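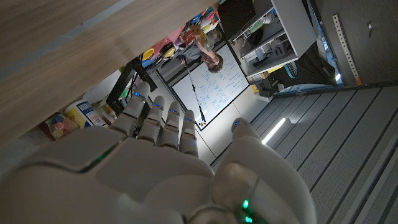
Figura 3. Mano de cuatro dedos y pulgar, vista desde la cámara de muñeca. Al fondo, la pizarra del laboratorio.

4.2. Recogida de demostraciones

Las demostraciones se grabaron durante el mes de agosto, época en la que el edificio está casi vacío y la climatización también se toma vacaciones. Participaron 9 operadores, de los cuales dos firman este trabajo y no pueden alegar desconocimiento. Cada uno recibió una sesión de entrenamiento con el guante de teleoperación Fuvik y otra de guiado manual, en la que el operador toma el brazo por el antebrazo y lo lleva hasta el objeto como quien acompaña a un pariente mayor a cruzar la calle.

Las dos modalidades producen datos de carácter muy distinto. En el guiado manual, la trayectoria del brazo es suave y los dedos apenas intervienen: el operador tiene ambas manos ocupadas y cierra la mano del robot mediante un pedal, con la sutileza que cabe esperar de un pedal. En la teleoperación ocurre lo contrario. Los dedos hacen cosas muy finas en el lugar equivocado, ya que la estimación de profundidad del operador depende de la imagen de muñeca y de un optimismo que varía según la hora.

En total se registraron 2,000 episodios. Tras el filtrado descrito en la sección 4.3 quedaron 1,854. Los descartados corresponden a pérdidas de sincronización entre el guante y el controlador, a objetos que abandonaron el área de trabajo por iniciativa propia y a un conjunto de agarres que el anotador calificó de «filosóficos» y que ningún coautor quiso defender por escrito.

La cámara de muñeca se montó sin corregir su orientación respecto a la horizontal. Intarasuk propuso rotar las imágenes antes del entrenamiento; Castaño sostuvo que la política no tiene oído interno y que le daría igual. Probamos ambas opciones y la diferencia quedó dentro de la variabilidad entre semillas, resultado que Castaño ha tenido la elegancia de mencionar en todas las reuniones posteriores. Las imágenes se conservan, por tanto, tal como salen del sensor. El lector que desee inspeccionarlas puede inclinar la cabeza, procedimiento que usamos nosotros.

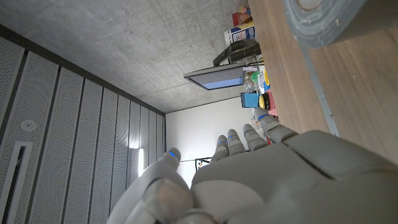

El pulgar merece un párrafo propio. La correspondencia entre el pulgar humano y el de la mano robótica es el punto más débil de nuestro esquema de reasignación, y lo era también en la versión anterior, cuando lo atribuíamos al guante. Los cuatro dedos restantes se resuelven con una optimización por distancias entre yemas y base de la palma. Con el pulgar, esa misma función de coste admite soluciones numéricamente impecables en las que ninguna persona reconocería un gesto propio. Añadimos un término que penaliza el alejamiento respecto a la postura de oposición, con un peso elegido por el método clásico de probar hasta que los operadores dejaron de quejarse.

También observamos un efecto de aprendizaje que no habíamos previsto. Hacia la mitad de la campaña, los operadores habían dejado de mover la mano como una mano y la movían como creían que le gustaba al controlador: muñeca rígida, dedos en bloque, pausas largas antes del contacto. Los episodios tardíos son más cortos y se parecen más entre sí. Es una buena noticia para la clonación de comportamiento y una noticia menos clara para quien pretendiera, como nosotros en la introducción, capturar la riqueza de la manipulación humana.

Para medirlo, entrenamos la misma política con la primera y con la segunda mitad de los episodios de cada operador. La política entrenada con la segunda mitad completó más agarres sobre los objetos conocidos, y peor suerte tuvo con los nuevos, ante los que repetía la pausa larga y a continuación cerraba los dedos al lado. Mezclar ambas mitades recupera parte de la generalización. No disponemos de una explicación que nos satisfaga; las que circulan por el grupo se recogen en el material suplementario, en orden de antigüedad.

Artículos relacionados

Trình, H. y Angelovski, L. Guiado manual con pedal: límites de una mala idea.
Kim, V. Reasignación cinemática del pulgar en manos antropomórficas.
Castaño, H. Invariancia a la rotación en políticas visuomotoras entrenadas sin ella.
Herkar: un registro abierto de errores de teleoperación.

Comentarios (3)

Ljubica A.: ¿El peso del término de oposición es el mismo para los 9 operadores? Tengo las manos pequeñas y en nuestro montaje hubo que bajarlo bastante.

H. Castaño (autor): El mismo para todos. Las quejas se promediaron.

cesby_lab: El enlace al material suplementario da error. Me interesaban las explicaciones, sobre todo la más antigua.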